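サイト内検索 キーワードを入力 検索

Breseo 遠隔教示キット(多指ハンド用)
手で教える、離れて教える。どちらも1台の制御箱で。

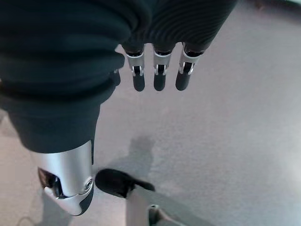

床の上にかざした多指ハンド。手の被覆はニット調の黒い布、指先は黒。

■ 概要

Breseoは、多指ハンド付きアームに作業を覚えさせるための教示キットです。操作者がグローブをはめて離れた場所から動かす「遠隔教示」と、アームを直接つかんで動かす「直接教示」の両方に対応。切り替えは制御箱の前面スイッチ。再起動不要。

開発・販売はValidine。国内窓口も同じです。ハンド本体は付属しません(対応機種は下のほう)。

プログラムを書く人がいない現場向けに作りました。小ロットの仕分け、治具への載せ替え、柔らかいものをつまむ作業など。座標を打ち込むより、やって見せたほうが早い仕事はけっこうあります。

■ キット内容

・操作グローブ 右手用 1(左手用は別売)
・手首トラッカー 1
・制御箱 1
・足踏みスイッチ 1(記録の開始/停止)
・手首カメラ用ブラケット 1
・手先被覆カバー 黒 2
・ケーブル一式
・クイックガイド(日本語、英語)

モニターとPCは付きません。お手持ちのものをどうぞ。PCの必要スペックは窓口まで、機種名を書いて送ってもらえれば確認します。

■ 遠隔教示の流れ

1. グローブをはめる。手首のベルトはきつめに。
2. 手を開く、握る、親指を各指に当てる。校正はこれだけ。
3. 足踏みスイッチを一回踏んで記録開始。
4. 作業を最後までやる。途中で失敗したら二回踏み。その回は破棄されます。
5. もう一回踏んで停止。自動で保存。

同じ作業を18回ほど、と言いたいところですが回数は作業しだい。置き場所が決まっているなら8回で足りることもあります。物の向きが毎回変わるなら27回は見ておいてください。毎回ぴったり同じに動かす必要はなし。置き方を少しずつ変えたほうが、あとで崩れにくいです。

速さについて。最初はゆっくり。慣れた人ほど速く動かしすぎます。手首カメラの映像を見ながらだと、指先が対象に近づく最後のところで焦りがち。そこで一呼吸。

■ 直接教示の流れ

アームのロックを外して手首の後ろを持ち、そのまま動かします。指の開閉は手元のダイヤル。重力補償が効いているので力はいりません。重く感じるときは先端荷重の設定が違っている可能性大。

カバーの布をつかんで引っぱらないでください。縫い目からほつれます。持つのは手首の後ろのリング部分。

一人でもできますが、片手でアーム、片手でダイヤルになるので最初は二人が楽。アームを持つ人とダイヤルの人で、声をかけながら。

■ どちらを使うか

つまむ、回す、ずらす。指の細かい動きが要る作業は遠隔教示。
運ぶ、並べる、積む。腕の経路が大事な作業は直接教示。
混ぜてもかまいません。アプローチまで直接、つまむところだけ遠隔、という記録もひとつのデータとして保存できます。つなぎ目で一度手を止めてください、止めないと軌道がガクっとします。

■ 手先カバー

布のカバーは指の付け根から手のひら側までを覆います。指先の面は出したままにする前提の形です。関節の隙間に糸くずや粉が入るのを減らすためのもので、防水ではありません。油のかかる場所では使わないでください。

洗濯可。ネットに入れて弱、陰干し。乾燥機は縮みます。縮んだものは親指の曲がりが重くなるので交換を。予備のカバーは2枚組で注文できます。

付けるときは親指から。ほかの指を先に入れると、親指のところで布が余って曲がりにくくなります。

■ 手首カメラについて

ブラケットは角度を3段で変えられます。手前の段は指先寄り、奥の段は対象と周囲が広めに入ります。親指が大きく写って対象が隠れるときは、いちど段を変えて試してください。それでもだめならアプローチの向きを変えるほうが早い。

教示のあいだは段を動かさないこと。途中で変えると、それまでの記録と一緒に使えなくなります。変えた場合は新しいセットとして撮り直し。

床や台は、無地で反射の少ないものがおすすめ。薄いグレーのカーペットなど。黒い対象を扱うなら台は明るい色に。影が濃く出る照明もできれば避けたいです。

■ 仕様(抜粋)

教示方式:遠隔/直接/混合
対応指数:3指〜5指
記録停止:足踏みスイッチまたは制御箱ボタン
非常停止:制御箱前面、外部入力あり
保存先:接続PC
通信:有線のみ(無線版は検討中)
使用環境:屋内、結露なきこと

詳しい寸法図は請求ください。PDFで送ります。

■ 対応ハンド・アーム

Rashtiシリーズの多指ハンドは全型で動作確認ずみ。ほかのハンドは指ごとに角度を読めることが条件です。角度の読めないハンドでも直接教示だけなら使える場合あり。型番を添えてお問い合せください。

アーム側は関節トルクが取れるもの。取れないアームでは重力補償が効かず、直接教示は使えません。遠隔教示のみになります。

■ 導入先から

「以前は載せ替えの段取り替えのたびに外注さんを呼んでいました。いまは現場の人間がグローブをはめて、昼までに教え終わります。最初の週はグローブの校正を忘れて、親指だけ変な方向に曲がったりしましたが。」
Bahman Kazemi(Brumisport 生産技術)

Brumisportさまでは手袋とサポーターの検品前の並べ替えに使用中。布ものは形が毎回違うので、遠隔教示がメインです。

■ よくある質問

左利きでも使えるか
左手用グローブあり。ただしハンドも左手型が必要です。右手型ハンドを左手で操作する反転モードは付いていますが、慣れるまでかなり疲れます。

教えた動きはあとから直せるか
前後の切り取りと速度変更はできます。途中の軌道を書き換える機能はなし。その部分だけ撮り直してください。

グローブのサイズは
M、L。手の小さい方はMに付属のフォームを入れて調整。Sは8月に追加の予定です。

何人かで共用してよいか
かまいません。操作者ごとに校正を保存できます。名前を付けて保存、次からは選ぶだけ。内側のライナーは人ごとに分けるのがおすすめ。

デモは見られるか
毎週月曜の午後、オンラインでやっています。担当はNazanin Safavi。扱う物が決まっていれば事前に送ってください、実物でやって見せます。返送はこちらで手配。

■ 安全上の注意

・教示中はアームの届く範囲に、操作者以外の人が入らないようにする
・遠隔教示の操作者は、非常停止に手の届く位置で
・再生の一回目は必ず低速で。対象を置かずに一度空で回す
・指の間に手を入れない。止まっていても電源が入っていれば動きます
・グローブを外すのは、追従を切ってから。つけっぱなしで外すとハンドが動きます

最後のは本当によくあるので、クイックガイドの表紙にも書いてあります。

■ 価格・納期

価格は構成によるため見積もりで。標準構成なら在庫あり、左手用と予備カバーだけの注文も受けます。貸出機もあります。貸出は先着順、空き状況は窓口へ。

見積もりに要るもの:ハンドの型番、アームの型番、教えたい作業をひとことで。動画があると話が早いです。スマホで撮ったもので十分。

最終更新:8月

お問い合わせ | © Validine | ページの先頭へ戻る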